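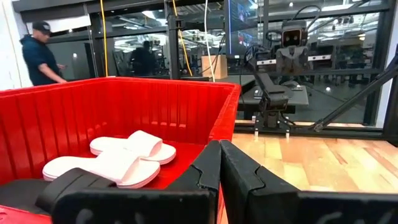 The slides in the red bin, with the fingers nearly closed.

"It's going to sort shoes," Eyerusalem Abera said.

"Whose shoes?"

"Anybody's. Shoes are the hard case. If it can do shoes it can do laundry, toys, whatever you throw in there."

I had heard this sort of thing before. I'd been a member at Jalberg long enough to see a pancake machine, a self-watering wall and a bicycle that was supposed to fold itself, and I had helped carry all of them out to the dumpster. So I pulled up a stool and said I'd give it until lunch.

She called the arm Gilarell, after a street she used to live on. The fingers had been printed on the shop's own machine and she was on version 13. The earlier ones were in a coffee can under her bench. I asked what was wrong with version 12 and she said it had been fine on sneakers.

"So use sneakers."

"That's cheating."

The way she explained it, a sneaker has a tongue and laces and a heel you can pinch, and a slide is a slab with a strap over it. The strap is the only decent place to grab, and half the time it's facing the wrong way or there's another slide lying on it. She had put white ones and a black one in the bin. I said the black one would get lost in there. She said the black one was fine, it was the white ones that gave her trouble, the light bounced off the straps and the program thought they were closer than they were.

"Then turn off a light."

"People have lights in their houses."

Yimer came by with his cap on and looked down into the bin for a while. He wanted to know what it cost. She told him 1074 dollars, counting the motors she'd ruined. He said you could hire a kid to pick up a lot of shoes for 1074 dollars. I'd been about to say the same thing, and I was a little sorry he got there first, because she laughed when he said it.

She ran it. The fingers went down, closed beside the strap, and came up with air. She typed something. They went down again and pushed the near slide against the wall of the bin. It took up to a minute each time, most of it spent hovering, and I said so.

"It's thinking."

"It's waiting. There's a difference."

"Do you know the difference?"

I did not, really. I went and got a sandwich.

When I came back she had the log open and read me the number without my asking. 102 tries since the morning.

"And how many shoes?"

"Two."

"Two kinds?"

"Two shoes," she said. "The same shoe, I think. Twice." 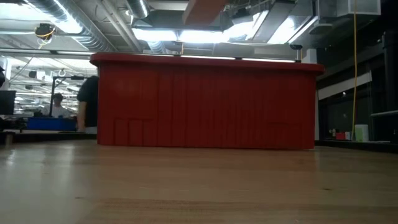 The red bin on the table at Jalberg.

From my stool there wasn't much to look at but bin. It was the big kind, with ribs up the sides and a thick rim, and it blocked off most of the room. She had bought it at Gadeck because it was on sale and it was red, and the program was supposed to like red. I asked what happens when somebody owns a blue one.

"I'd have to teach it blue."

"And if they own a basket?"

"Are you helping or are you just sitting there?"

I said I was sitting there. But I did ask what it was aiming for, and she turned the screen so I could see. There was a little cross on the slide, right in the middle of the footbed, on the flattest, widest part of the whole shoe. I looked at that cross for some time.

"Who told it the middle?"

"I did. The middle is the middle."

"You don't pick up a slide by the middle. You hook it." I showed her with my hand, two fingers under a strap that wasn't there.

She didn't say anything. She wrote it on the back of her glove in pen, which I thought was a waste of a glove, and pulled the keyboard over.

I still don't believe it will sort shoes. I told her that while she typed, and I told Yimer too when he came back for his drill. A person can bend down. But it was well past lunch by then, and she asked me to reach in and turn the white one around so the strap faced the arm, and I said no, if it was going to do it, it could do it with the shoe the way it was.

"Fine," she said, and hit the key.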